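Subject: Re: [bravesholm-singles] First message, what works for you?

On the list, someone from the Lema group wrote:

> I signed up for Datora in November and have matched with 18 people so far.
> I write "hi, how was your weekend" to each of them and get a one-word
> answer or nothing. Is it better to write something longer? And how soon
> do you suggest meeting?

I had the same trouble for most of a year, so I'll give you what I changed.

Longer is fine up to a point. My old opener ran to 177 words (I pasted it into a counter once) and it read like a cover letter. Now I write two sentences. One is about something in the profile and the other is a question that can't be answered with yes or no. If the profile says she likes hiking, I ask which trail she'd do again, and I say which one I wouldn't.

I don't ask about work first. Most people have been talking about work all day, and it goes flat fast. Food is easier. So is asking about the last thing they canceled plans for — I got a very long story out of that one. 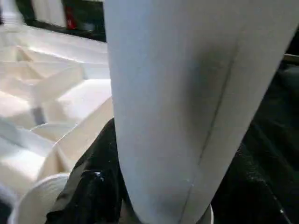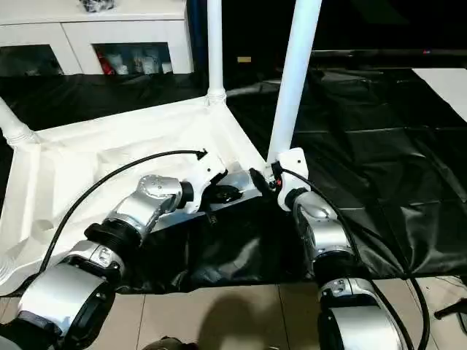
When to suggest meeting

I used to wait three weeks. By then we had either run out of things to say or built up an idea of each other that didn't match. Now I ask after a few days of steady messages. I name a place and a time, usually the coffee counter at Troltament at 2 in the afternoon, and I say I can stay for 40 minutes. A short first date is easier to say yes to, and you can always make it longer.

If the answer is "maybe sometime," I leave it alone and don't ask again unless she brings it up.

One more thing on the weekend question. It isn't a bad question, but save it for someone you've already talked to. From a stranger it's hard to know how much to say.

Does anyone here still do phone calls before meeting? I've gone back and forth on that.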